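How to Read a Conference Realignment Rumor Without Getting Fooled

By Shanthi Majumder

Every August somebody reports that a school is "all but gone" to another league, and every August a pile of fans believe it. I've been one of them. What follows is the method I use now before I repeat any of it to another human being.

Step 1. Find the first version

Most of what lands in your feed is a copy of a copy. Click back through the links until you hit a post that doesn't cite anyone else. Very often that post says far less than the headlines built on it. "Has had contact with" becomes "in talks with," which becomes "expected to join" by dinner. If the trail ends at a message board handle, stop there and go do something useful.
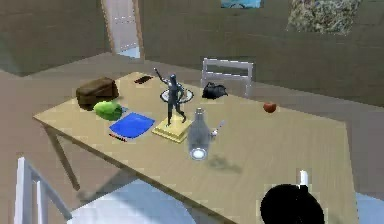

Write down the exact words of that first report, and the time it went up. Paper works better than a phone for this, in my experience, because you can't quietly edit it after your team loses out. Keep the kit small. A thin red and black thing that looks like a pen, lying next to a flat blue thing that might be a folder, is as much equipment as the job calls for. I have seen fans build spreadsheets with 53 columns to track one athletic director's travel, and they were no better at guessing than I was.

Step 2. Ask who is talking

"A source" could be a president, or it could be a guy who parks cars for the president. Look for any hint about where the source sits.

A source inside the league that's doing the inviting knows who's being discussed. A source at the school that wants in knows mostly what it hopes. A source at the league about to lose a member has every reason to say the deal is shaky. None of them is calling a reporter out of kindness.

Step 3. Check the exit terms

Schools don't leave on a whim. There's nearly always a notice period and a fee, and the league bylaws usually spell out both. Public universities often have to release the paperwork if asked. Read it yourself if you can get it. A report that has a team playing in its new league next fall, with no mention of how it gets out of the old one, is missing its hardest part.
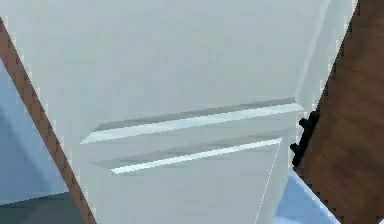
Be careful with anything that gives you only one piece of the deal. A leaked TV figure with no contract length attached is the usual offender. You're up against something so close that pale gray-white and a couple of raised ridges are all you get, and people will still tell you with total confidence what the whole thing does. Ask how many years, how the money is split, and whether a new member gets a full share on day one. Plenty don't.

Step 4. Ignore the polls and the crowd counts

A fan forum called Dukutside once ran a vote on which school should get the last spot. It drew 1,867 votes, and people quoted the result for weeks as if it were news. Presidents vote on membership. Forum members don't, even up to 3,000 of them.

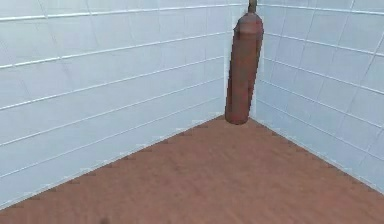 Step 5. Wait for the boring documents

A board meeting agenda with an item on "conference affiliation" is worth more than 900 posts. So is a joint statement with both logos on it. Until one of those shows up, I treat a 50-50 report as exactly what it sounds like – a coin that's still in the air, described by somebody who would like you to keep refreshing the page.

Step 6. Go back and grade it

Pull out what you wrote down in Step 1 and compare it with what happened. Mark the reporter, the outlet and yourself. After two or three rounds you'll have a short list of people worth reading, and it will probably be shorter than you'd like. Mine has four names on it, and I'm thinking of dropping one.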